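Bench notebook, Plorkon arm
Wednesday, afternoon

Ran the new two-view policy on the pick-and-move task today, and I'm really pleased with it! Recap for Mirko, who was out: the old model got one big image from the side camera. The new one (Mareike's idea, we're calling it Fikitz) gets the side view plus the wrist view, and a small gate learns how much to trust each one at every step. 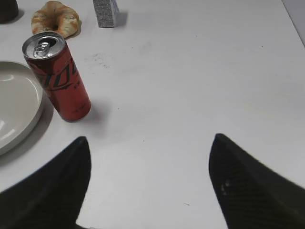
Wrist view

Gate weight climbs toward the wrist camera as the fingers come down, and we never told it to do that. Trained for 3000 steps, batch of 500, same demos as before. Hatsue thinks the early plateau is the learning rate. I think it's the gate waking up. To be checked.

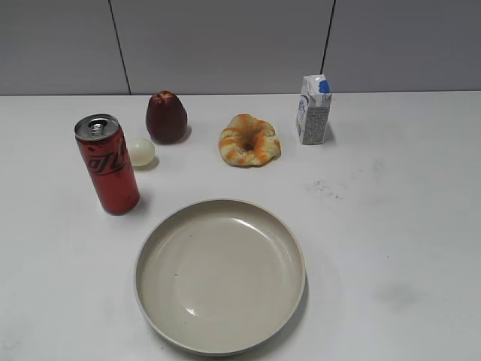 Clutter was my big worry. The old model would drift toward whatever was nearest the target, so I wanted neighbors that could pull it off course. Having the pale ball right by the can is a good test of that, and the red apple behind it is better still, with a color close enough to tempt a lazy encoder. I'd like to keep both in the standard layout.

Kazue asked what happens when the target isn't in the wrist view at all. Good question, and the part I like best: 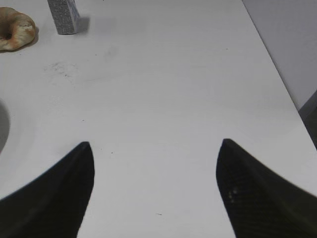

the gate should lean on the side camera then, and in the logs it does, with a lag of up to 5 control ticks. Setsuko wants to plot that lag against arm speed. Yes please!

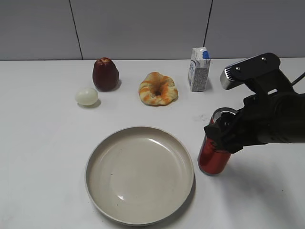

Next is the release phase, where I expect trouble. The side camera has to judge height, and the arm itself blocks a good part of its view. With the can held just above the table, off to the right of the plate, the shadow underneath might be a usable cue, so I'll mask shadows in 2 of the ablation runs and see if placement gets worse.

To do: rerun with gate frozen, send logs to Hatsue, ask Mareike about the Muten baseline.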